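How to Label Handover Episodes for a Two-Arm Policy

Posted 4/13/26 by Nouhaila Tawfik

These are the labeling steps we use on Mulano, our pen handover study. You need the Lirnix viewer, the raw episodes and some patience. The method is simple: split each episode into phases, train on the phases, and compare against a policy trained on the uncut episodes.

1. Open an episode and play it once at full speed without marking anything.

2. Mark the phases. We use 3: pick, meet and transfer. Meet starts when the holding gripper turns toward the other arm. Transfer starts at first contact by the receiving gripper.

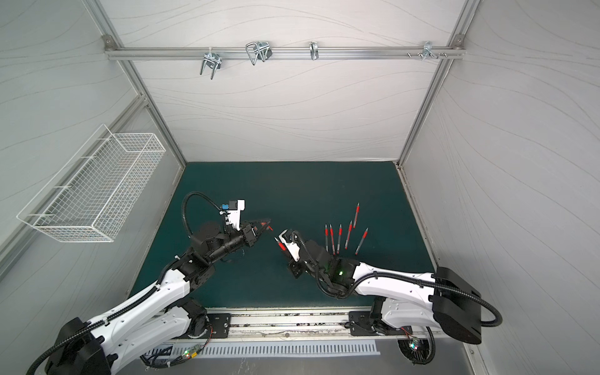
Meet phase: pen in the right gripper, left gripper facing it across a short gap.

3. Write down which arm is holding. Do this by eye. Finger position alone fooled our script on thin objects, and Vaughn Dvorak had to relabel 26 episodes by hand in July.

4. Tag the starting layout as "spread" or "pile". Spread means you could pick any pen without touching another one. If you hesitate, call it a pile.
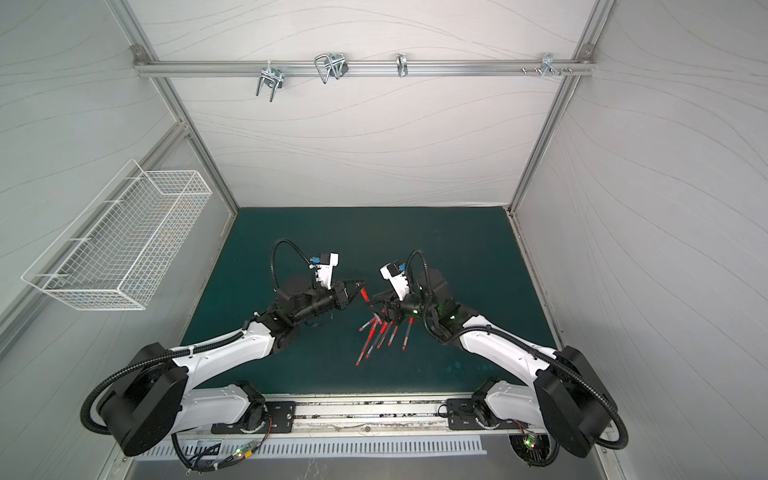
Pile episodes need a second pass, and most of our labeling time goes there. The start of the pick phase is hard to place when the objects overlap. With red markers fanned out and crossing like these, and both grippers working close above them, step through one image at a time and mark pick at the first touch on the object that gets lifted. Ignore bumps to its neighbors.

5. Have a second person label the same episode. If the marks differ by more than 2 images, talk it over and keep one set. Don't average them.

6. Export and train. We ran 4000 steps per policy - more made no difference for us.

The phase-labeled policy did better on spread layouts. On piles the two came out nearly even, and Diệp La is now checking whether the pick labels are at fault.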